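# Genum: is the Drotville boss broken after the October patch?

**mossgrate** – 9:18 pm

Stuck on the second form in Drotville for three nights now. Before the patch I could parry the overhead swing and get a full combo in. Now the parry lands, the sound plays, and I still lose a chunk of health. I'm level 23 with the Wineretti blade, so I don't think I'm under-leveled. Anyone else?
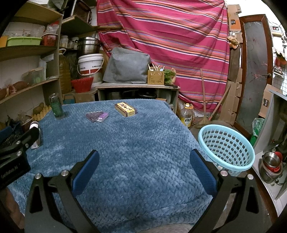

**kettle_drum9** – 9:31 pm

Same on my end, but only when I'm locked on. Turn lock-on off before the overhead and the parry works as it used to. It's a pain with the camera in that arena, but it got me through.

**pale_orchard**

I don't think it's broken. The patch notes say heavy attacks do chip damage through a parry unless your stamina is over half. You're probably swinging until the bar is nearly gone and then parrying.

**mossgrate**

I read the notes. They list heavy attacks for human enemies. The boss isn't human in the second form.

**pale_orchard**

He's still tagged as one. The Steiner charm gives its bonus against him in both forms, and that only works on humans.

**kettle_drum9**

That doesn't explain lock-on, though. I tried it with a full bar and took damage 9 times out of 9.

**tinroof**

Swap the blade. Wineretti looks great but the recovery is slow, so you're late on everything. I beat him with the starter spear at level 18 and never parried once. Stay on his left leg and roll toward him when he raises the arm.

**mossgrate**

I don't want to respec for one boss. I like parrying – it's the whole reason I bought the game.

**tinroof**

Spear needs no respec, it scales off the same stat.

**mossgrate** – 10:23 pm

OK, tried lock-on off with the bar kept above half. Got him to a sliver and died to the fire on the floor. No chip damage that I noticed. Still think it's a bug, but I'll try again tomorrow.

**pale_orchard**

Take the ring from the chapel for the fire.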